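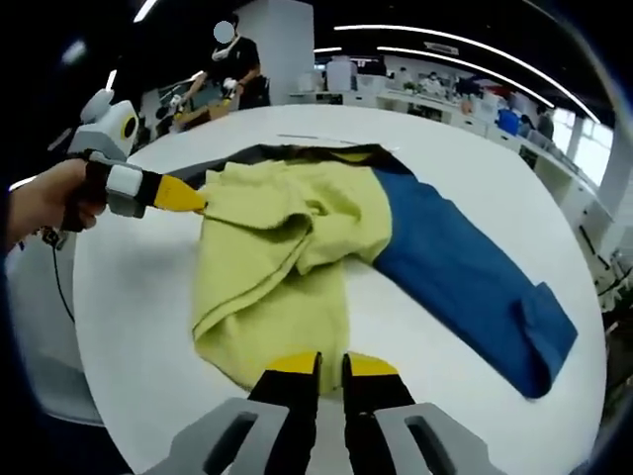 Why does a robot need a person to fold clothes for it first? It learns from the hand movements of people, and somebody has to make these movements many times before the robot can try.

So Hrefna Bach explained it to us at the open day in Landholm this afternoon. I wrote it in my notebook in the bus, so I think it is correct. She said they want 300 good foldings of each kind of clothing, and a bad one is thrown away.

I went with Jin-sol, who had the invitation from her work. We came at 2 and were given name stickers. Mine said Deng Zhuoran and hers had no name at all, only "Guest."

The garment on the round table was yellow-green with a blue sleeve, and I thought it would be easy. I fold my own things every evening. But with a gripper in each hand I became very slow. You have only two fingertips on each side, and you cannot feel the cloth, so you must look all the time. I caught one corner and lost the other. Hrefna was patient and told me to pinch less deep.

Another person worked behind our table with a gripper over a cardboard box. I wanted to ask about this too, but Jin-sol was hungry.

Mr. Thorlacius gave a talk at the end. I did not understand the part about Garari, and I was too shy to raise my hand. I must ask Jin-sol if she understood it.

My wrists are a little tired now. Tomorrow I have to return the library books and buy rice.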